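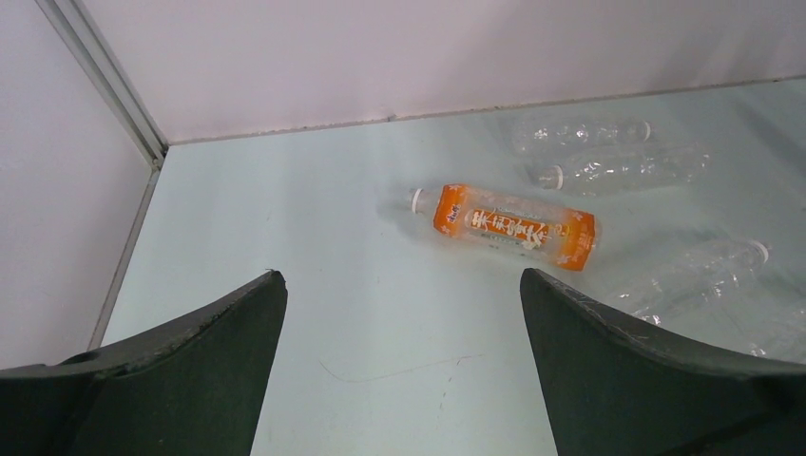 Salma Kettani reckons I've been unfair to the two-finger gripper, and that if I gave it decent software I'd stop moaning about the hardware. She left a long comment to that effect under my July post. Her argument, boiled down, is that people blame the fingers when the trouble is with the camera, and they blame the camera when the trouble is with whoever wrote the approach routine. In my case that last person is me, so I took it a bit personally and spent two weeks trying to prove her wrong.

I've only partly managed it.

For anyone new to this blog, I'm trying to work out whether a cheap arm can pick up empty drink bottles from a pen and drop them down a chute. The people selling these kits all say yes. The Braler brochure says yes on three separate pages, with a drawing of a bottle standing upright on its base like a chess piece. I have never met a crushed bottle that stood upright. Mine lie on their sides in the corner, and the clear ones are a swine to see against a pale floor.

So, two things under test. First, the stock Braler fingers, which are hard and angular and come to a blunt tip, against a suction cup that Khoa Lã lent me on the understanding that I'd send it back clean. Second, the small camera at the wrist against the fixed one on a post above the pen. Same arm and same controller throughout. I did 207 attempts with the fingers and 204 with the cup. They were meant to match, but I lost a few cup runs to a split hose and couldn't face going back to even it up.

Fingers first. Out of 207 tries I got 89 bottles into the chute. The brochure does not print a figure, and I can see why. To be fair to it, the failures weren't spread evenly. Bottles with a label still wrapped round them did much better than bare ones. A big orange label might as well be a flag. The software finds it, works out which way the bottle is lying, and comes down across the middle more or less where it should. With a bare bottle it tends to find a bright crease and decide that's the whole object, so the fingers close very neatly on one end and the thing squirts out sideways.

That's a point to Salma. I'd written in July that the fingers were slippery, and having watched my own recordings again, I don't think slipperiness was ever the main complaint. They were closing in the wrong place.

Walls, though. I'm not giving way on walls. If a bottle is lying close up against the back of the pen, a wide pair of rigid fingers has to turn to get either side of it, and one finger then wants to be exactly where the wall is. No amount of clever software changes how thick a finger is. I could nudge the bottle out first and then grab it, and Sang Cù has sent me a routine that does just that, but it adds a whole extra move and half the time it rolls the bottle into another one. Two clear bottles touching each other are, as far as my program is concerned, one long strange bottle.

The suction cup I had hopes for. It doesn't care about walls, it only needs to come from above, and on a smooth round bottle it is lovely. You hear it catch and up it comes. On a crumpled one it hisses and does nothing. The seal wants a flat patch and a crushed bottle is nothing but creases. I'm leaving out the success rate for the cup because of the hose business, and because I moved the pressure setting partway through like an idiot, so the runs aren't comparable. I will say that it wasn't good enough to make me want to buy one. Khoa says a softer cup with folds in it would cope. Perhaps. That's another thing to buy, and I notice the answer in this hobby is always another thing to buy.

Now the cameras, where I expected the wrist one to lose badly. When the gripper is open you're looking down between your own two fingers, and they eat a good chunk of the view at the bottom. A bottle lying off to one side can be partly behind a fingertip, and the program will then happily report a shorter bottle than there is. I thought that would sink it.

It didn't, or not as much as I'd assumed. The camera on the post sees everything at once but from too far off, and with clear plastic that is hopeless. It was giving me bottles that weren't there – smudges on the floor, mostly – and missing ones that were. Up close the glints and the caps show up properly. White caps on a pale floor don't sound like much of a clue, but they're solid and they don't change shape when someone stamps on the bottle. I've started looking for the cap first and guessing the body from there. It works better than what I had. I'm not going to claim more than that until I've run it for longer.

Iraklis Triantafyllou emailed to say I should just put down a black floor. Yes, I know. Everyone says so. The place at Rukthorpe that I'm hoping to show this to has a pale floor in its pens and isn't going to repaint for me, and I'm tired of demonstrations that only work because somebody chose the background. Same goes for the lighting. Mine is even and bright and I already feel that's cheating slightly.

What I'd like to see, from Braler or Jultside or whoever fancies it, is a sales video with crushed clear bottles in a corner, filmed in one go, failures left in. I asked Jultside for exactly this. I got a very polite reply with a link to the video I'd already complained about.

For now the hard fingers are staying on, with the wrist camera, and the cup goes back to Khoa in the morning. I've ordered a narrower pair of tips, which Cyrill Widmer thinks will flex too much under load. An empty bottle hardly counts as a load, but he's been right before, so I've left the old ones on the bench with their screws in a bag.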